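Jul 25, 2022

I finally cleared out the block drawer this week. It had been on my list since June, when the bottom gave way and I moved everything to a shoebox in the hall closet. The blocks came from two places. Most were part of a Furudton set I picked up at a yard sale in Biviswood for 10 dollars, and the rest came in a bag with no label.

The full set is supposed to have 200 pieces. I'm well short of that, and I don't mind. What I wanted was a way to keep the colors I use from getting buried under the ones I don't.

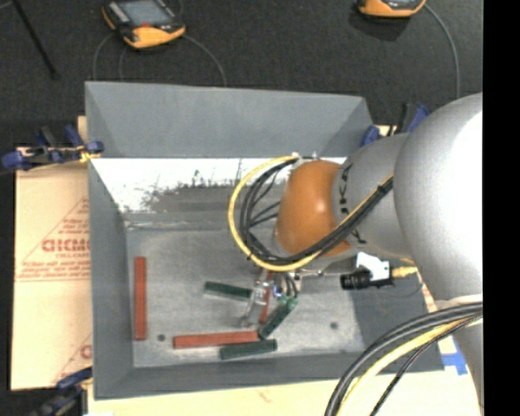
Storage is where I keep changing my mind. Plastic tubs crack at the corners, and fabric bins sag as soon as you put any weight in them. I've come around to metal. An open bin with sloping sides, like the gray one in the photo, lets you see the red and dark green blocks without digging, even when they're lying every which way. Scuffs on the floor of it don't bother me. I'd take a marked-up metal bin over a cracked tub.

The trouble with metal is noise. Tip in more than 30 blocks at once and the dog leaves the house. I tried a piece of felt on the bottom – it helped, but it collected crumbs and I took it out again after two days.

I still have the unlabeled bag to go through. A few of those pieces are a little thicker than the Furudton ones and won't stack flat with them, so they'll probably go in a separate box on the lower shelf. The shoebox is already in the recycling.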